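Birnport's night market is coming back, and it's bringing soup

I have been grumbling about the end of the Birnport night market for two years now, to anyone who would stand still long enough, so I am very happy to type this: it's coming back in December. Same street, new hours, and a lot more food than last time.

The town gave the okay last month. Stalls will run along Hulen Street from the old post office down to the bus shelter, opening at 4 p.m. and closing at 10. The old market shut at eight, which I always thought was silly (half of us were still getting home from work!), and apparently plenty of other people thought so too. Nurhan Başaran, who is running things this time, told me she got 200 emails about the closing time alone.

"I read every one," she said. "Some of them were quite rude."

One of those may have been mine. Sorry, Nurhan.
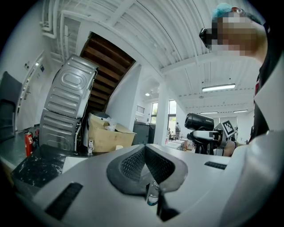 So, the food. Seo-ah Kwon and Sang-wook Ban from Ji, the little noodle place by the laundromat, are taking a double stall and doing three soups, with the spicy radish one I order every single time it rains. Eyerusalem Gashaw will be making lentil stew and flatbread and says she'll keep going until the pot is empty. At the last market that happened before seven, so she has bought a bigger pot. There will be roasted nuts, too, and somebody is doing fried dough with plum jam, and I plan to skip dinner for the whole run.

Stall fees were the sore spot last time around. They had crept up so much that the candle people and the man with the wooden spoons both dropped out, and the whole thing started to feel like one long row of phone cases. This year a small stall is $37 a night, and first-timers get their opening night free. Nurhan says over 1,000 people signed the petition to bring the market back, and she took that around to local businesses when she went looking for money. She came home with $2,475, enough to pay for the lights and the portable toilets. Not glamorous, but if you were there the year we had no toilets, you'll understand why I clapped.

Music is still being worked out. Bo-ram Noh has promised an hour of accordion on opening night – she's really good, go early – and the Nendon school choir is a maybe, depending on whether they can get a bus.
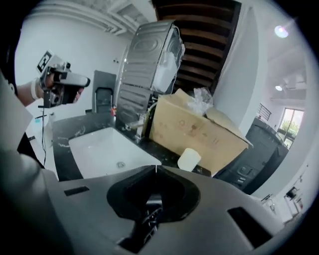
A sink and counter

Parking is going to be a pain, I won't lie to you. Hulen Street will be closed to cars from 2 p.m. and the lot behind the library fills up fast. The number 6 bus stops right at the bottom of the market, and the last one back up the hill leaves at 10:20. Bikes can go along the library railings. Dogs are welcome on a leash, though I'd think twice about bringing one that likes soup.

If you want a stall, forms are at the library front desk and need to be back by the end of the month. A few small spots are left near the bus shelter end, where it gets windy, so bring clips for your tablecloth. Bakers should ask for the extra food form as well, and it has to be signed before you can sell anything.

I'll be in the noodle line at four. Come say hi.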